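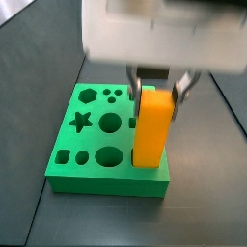
Guides > Home and Garden > Walls and Decorating > Filling and Painting

How to fill screw holes and repaint a patch of wall

Published July 10, 2025
Print this page | E-mail to a friend
436 shares | 8 comments

Old shelf brackets, curtain poles and picture hooks leave holes that show through any number of coats of paint. Filling them takes one evening, plus a second day for the painting. The method below is for plaster and plasterboard walls painted with ordinary emulsion. Damp walls need the damp sorted out first, and lime plaster needs a different filler altogether.

What you need

Ready-mixed lightweight filler for small holes, or powder filler for anything deeper than a finger joint. A flexible filling knife. Sandpaper in 120 and 180 grit, with a block to wrap it round. A small roller and tray. A damp cloth, a dust sheet and masking tape. The wall paint, and a little extra for thinning into a first coat.

I use Norari powder filler because the shop near me stocks it. Maston make a ready-mixed tub that is easier to sand but shrinks more, so allow for a second layer.

Preparing the holes

Take out the screws and pull the plastic plugs. If a plug will not come, turn a screw a few turns into it and pull on the screw with pliers. If it still will not come, push it further in with a nail punch until it sits well below the surface.

Run the corner of the knife round each hole to cut away the raised lip of paint. A lip left in place will show as a ring later on. Brush out the dust and wipe the hole with the damp cloth.

In plasterboard, check that the paper round the hole is not torn or bubbled. Cut loose paper back with a sharp blade. Any hole wider than a coin needs a piece of mesh tape across it before you fill.

Filling

1. Mix powder filler with cold water until it holds its shape on the knife. Mix only what you can use in half an hour.
2. Press the filler in firmly, then draw the knife across the hole at a low angle.
3. Leave it slightly proud of the wall.
4. Fill deep holes in two goes and let the first set hard.

Drying time depends on the room. Small holes are usually ready in two hours. The old kitchen wall I did last August, with the window open, was ready sooner. Leave deep ones overnight.

Sanding

Start with the 120 grit on a block and finish with the 180. Keep the block flat and stop when you can pass your fingertips over the patch without feeling an edge. Wipe off the dust and let the wall dry.

Painting

Thin a little of the emulsion with water, one part water to four parts paint, and dab it over the filler only. Bare filler soaks up paint, and an unsealed patch will dry duller than the wall.

When that is dry, apply two full coats with the small roller. Use a roller even if the patch is tiny, as brush marks catch the light. Work each coat a little further out than the last.

If the paint has been on the wall for some years, the patch may not match even from the same tin. In that case paint the whole wall from corner to corner. My hallway is in Bolura soft white and I had to do this there.

Tools can be washed in cold water. Scrape leftover filler into the bin and keep it out of the sink.

8 comments | Print this page | E-mail to a friend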